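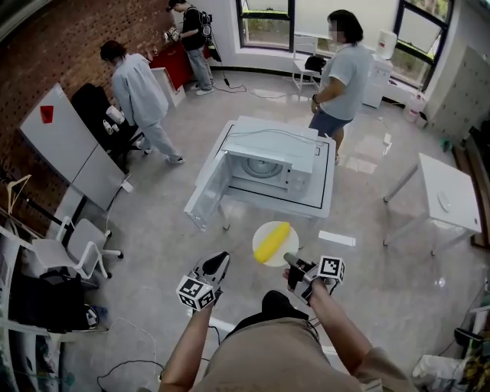

Search the community
Search Topics Members Help

Does the order of collection sessions affect the reported success rate?

Posted Tuesday by Unathi Botha

Our group is preparing to repeat the Lolineck kitchen study, in which a policy is trained on demonstrations recorded with hand-held grippers and then run on a two-arm robot. The method section states that 3686 demonstrations were retained after filtering, and that 403 of these involve placing food in a microwave or taking it out. It does not state whether the held-out set was divided by demonstration or by session. We would be grateful for guidance on which division was used, and on whether the difference is large enough to alter the main result.

Nobuhle Joubert
9:40 a.m.

The division was made by session. This is recorded in the appendix, in the note beneath the second table, and is easily missed. All demonstrations from one operator in one room on one day were kept together, so that no session appears in both sets.

The difference is material. When our laboratory divided the microwave subset by demonstration, the offline error fell sharply, but performance on the robot did not change. Neighboring demonstrations share the same plate, the same table height and very often the same starting pose, and a model may score well by recalling them. We now report the session division only, with 50 robot trials per task. I would also advise checking the marker tracking before training - we removed 164 demonstrations in which one gripper's cube was lost during the reach into the oven, and the filter supplied with the Stornex tools did not catch them.

Jagadeesh Nadar
2:15 p.m.

I believe it was random, but I have not read the appendix. In any event the order should not matter if the data are shuffled.

Vira Marchuk
4:05 p.m.

Shuffling takes place within the training set and has no bearing on how the held-out set was chosen. The reply from Nobuhle Joubert is correct. Please note that the earlier Pavstead version of the data carries no session labels, and the division cannot be reproduced from it.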